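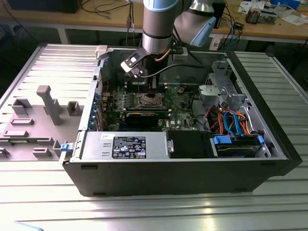

Figure 1. Tower on its side, panel off, CPU socket exposed. Power supply at the lower edge, drive bays to the right.

Unit 3: Opening and Inspecting a Tower Computer

Storen Technical Program, Bench Hardware I
Revised 2019-07-20

Scope

This unit covers the layout of a desktop tower and the order in which its parts are checked before any of them is removed. Fitting a processor is covered in Unit 4. Students should have read the safety sheet and signed the bench log.

3.1 Position of the case

Shut down, switch off at the supply, and pull the power cord. Press the front power button once with the cord out. Lay the tower on its side with the open face up. A ribbed metal table is acceptable as long as small screws are kept in a tray, as they roll into the grooves and are slow to get out.

3.2 Main areas

Motherboard. The large board in the middle of the case. In Figure 1 it is green. All other parts are located by reference to it.

CPU socket. Near the middle of the motherboard. A metal retention frame surrounds it and a lever locks the frame. With the socket exposed, the contacts are open to dust and to fingers. Do not touch them, and do not set tools down inside the case. Cover the socket if the bench is left for any length of time.

Memory slots. In rows beside the socket. The slots in Figure 1 are black. Slot color differs between boards and sometimes marks channel pairs, so consult the board manual before moving modules.

Expansion area. The graphics card in Figure 1 lies across this part of the board. Slot covers are on the rear wall of the chassis; in this machine they are blue. Release the card's retainer, if fitted, before lifting the card. A card pulled against its retainer can crack the slot.

Power supply. A closed unit. It is not opened in this course. Read the specification label and copy the rated output to the worksheet. Labels vary in layout — look for the total in watts, and do not copy the input current by mistake.

Drive bays. The hard drive bay in Figure 1 has a carrier with blue plastic tabs at its ends. On carriers of this general type the tabs are squeezed inward to release the drive. Disconnect data and power before sliding a carrier out.

3.3 Cables

SATA data cables in the example are blue. The power wires near the drive bay are orange. Wire color alone does not identify a connector. Tag both ends before disconnecting, using the numbered Zavunier tags from the bench drawer. Pull on the connector body, never on the wires.

3.4 Worked problem

A tower has a 500 W supply. The estimated peak load of all parts is 300 W. Find the load as a share of rated output.

300 / 500 = 0.60, or 60 percent

The supply is adequate. Repeat for a 700 W supply with the same load and give the answer to the nearest whole percent.

3.5 Worksheet

Record the socket type, the number of memory slots, the rated output of the supply and the drive bays in use. Sketch the cable routes before tagging. Hand in the sketch with the sheet.

Reading: Skellosik bench manual, chapter 3.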